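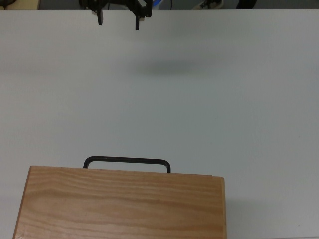 Open gripper above the worktable, Wunstead laboratory.

Publications > Visit reports > Wunstead: gripper cable fault

Report of a visit to the Wunstead manipulation laboratory

Purpose of the visit

The Jestville Workplace Safety Office attended the Wunstead laboratory in November at the invitation of its operator, Vasylenko Automation. The visit followed a fault report submitted under the voluntary notification arrangement. No person was injured. The operator asked that the matter be reviewed before work on the Wunon program resumed at normal speed.

The Wunon program is concerned with the handling of household furniture, chiefly the opening and closing of drawers by a single arm. The visiting party was shown the workstation, the fault log and the written procedures, and saw the task run at reduced speed.

What was reported

On the day of the fault the arm was engaged in repeated opening of a drawer. During a return movement the controller lost communication with the gripper. The arm was expected to hold its position. Instead it completed the movement already queued, with the fingers still closed on the drawer handle, and dragged the wooden unit toward the edge of the table. The attendant pressed the stop and the arm came to rest. The unit did not fall.

The operator's log for the session holds 3,409 entries. The loss of communication is recorded at cycle 714. On review, the operator's staff found 9 earlier interruptions in the same log, each too short to trigger an alarm and each cleared automatically by the controller. They had not been brought to anyone's attention.

The workstation 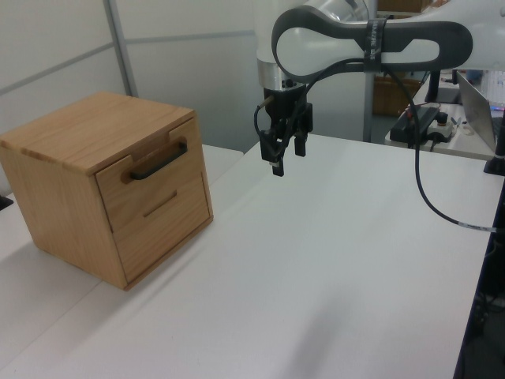 This page was last modified on November 20, 2025.

The gripper is served by a black cable which loops up over the wrist of the arm and then runs down and across the table surface. At the time of the fault the cable was held at one point only. When the wrist turned toward the end of its range, the slack was taken up and the load passed to the connector at the gripper body. The operator demonstrated this with the arm unpowered, moving the wrist by hand. The connector involved had been removed and was shown to the party separately. One of its contacts was visibly bent.

It is the view of this office that the cable was the immediate cause of the fault. The more serious concern is the behaviour of the controller once the fault had occurred. A gripper which cannot be heard from should be treated as a gripper in an unknown state, and the arm should not go on moving with it.

The party also discussed the layout of the adjoining desk, where the laptop and power unit are kept. An attendant who is watching the drawer closely will tend to lean in over the table and away from the desk. The attendant on duty stated that reaching the stop had required a step back. The delay was short, but it was long enough for the wooden unit to travel.

Matters agreed during the visit

The operator has replaced the connector and will fit a second cable restraint on the wrist before the arm is used again for drawer work. The cable is to be inspected at the start of each session and the inspection entered in the log.

The controller settings have been changed so that any loss of gripper communication, however brief, stops the arm and requires a manual reset. The party saw this tested by unplugging the cable during a slow movement, first with the gripper open and clear of the table, and again with the fingers closed on a drawer handle. The arm stopped on both occasions. The second test was repeated at the party's request with the same result.

Until the restraint has been fitted and checked, arm speed is limited to 300 millimetres per second. The wooden unit is to be clamped to the table during any trial in which the gripper closes on a handle. A further stop control will be mounted at the table edge on the side where the attendant normally stands.

Outstanding items

The operator has not yet settled how short interruptions will be reported to supervising staff. A daily summary was proposed. This office would prefer a notice at the workstation itself, as the summary may not be read until the following day. A written response has been requested.

The revised cable inspection sheet was still in draft and was not reviewed. The office will ask for a copy when it is issued, together with photographs of the second restraint in place.

The office thanks the laboratory staff for their cooperation and for making the complete log available.

Contact the Office | Copyright Jestville Workplace Safety Office | Back to top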